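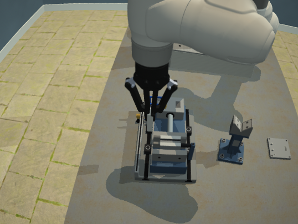 Simulated bench cell, multi-fingered gripper over the vise, V-block stand to the right.

Home | Projects | Reports | Contact

4 min read

Gripper comparison for small-shop machine tending: progress report to the Dronwood Fund
Tue 6 September
Prepared by Inmaculada Salcedo, with test notes from Tín Tăng

Where we are

The first work package is finished and the second is a little more than half done. Work package one was the simulated cell. Work package two is the comparison of two grippers in that cell, a parallel-jaw model and the multi-fingered one, on the same arm and with the same controller settings. No hardware has been bought yet. The purchase decision is tied to the results of this package, as agreed in the grant letter.

The cell

Begoña Palacios built the cell from the bench layout Stovlow sent us. It has the vise on its base plate, the V-block stand on its own mounting plate, a long block behind, and a flat plate off to the side. We kept the vise handle in the model, although it slows the collision checks, because Stovlow's operators told us they leave theirs on. The floor and walls come from a stock room and play no part in the tests.

Contact settings took longer than planned. In the first version, parts slid out of the jaws under very light pushes. Begoña retuned the friction values against hand measurements taken at Stovlow, and we now trust the model for approach and grasp. We do not yet trust it for clamping force.

Results so far

We planned 3,000 trials across both grippers. So far 734 have been run with the multi-fingered gripper, covering round stock and rectangular blocks. The parallel-jaw set was run first and is complete for the same parts.

On round stock the multi-fingered gripper did better. It picked up bars lying at odd angles and did not need the arm to line up as closely. On rectangular blocks there was little between them, and the parallel-jaw gripper was quicker to close and release.

The trouble is clearance. With the fingers spread, the multi-fingered gripper takes up a lot of room, and 154 of its trials were stopped by the collision check before any grasp was made. Most of those stops came while lowering toward the vise – the outer fingers came too close to the rear block or the side rails. Tín has written a narrower pre-grasp pose that brings the outer fingers in before the last part of the descent. He tried it on 40 of the stopped cases and most now reach the part. The full set will be rerun with the new pose before we draw any conclusion from it.

Controller

Both grippers run from the Ivton controller model. Nuria Miranda found a delay between the arm reaching its target and the close command going out. It was the same for both grippers, so the comparison stands, but cycle times recorded before the fix are too long and will be left out of the final tables.

Changes to the plan

We would like to drop the flat plate from the test parts. Neither gripper can get under it while it lies on the table, and a fair test would need a suction tool, outside this grant. Rigoberto Carrillo at Stovlow has agreed to this. Please confirm that you do too.

We also ask to move the hardware order back by three weeks. The supplier, Wannasri, will hold its quote for that time. The total budget does not change.

Spending

Staff time is slightly over plan because of the friction work. Computing costs are under plan by a similar amount. The equipment line is untouched.

Next

Rerun the stopped trials with the narrow pose. Start loading tests into the V-block stand, where the open notch should be easier on both grippers – we have only done dry approaches there. Send Stovlow the draft tables for comment. Rigoberto has offered bench time for a clamping check once we have the force readings to compare.

2 comments | 6 shares

Previous report | Next report | Back to Projects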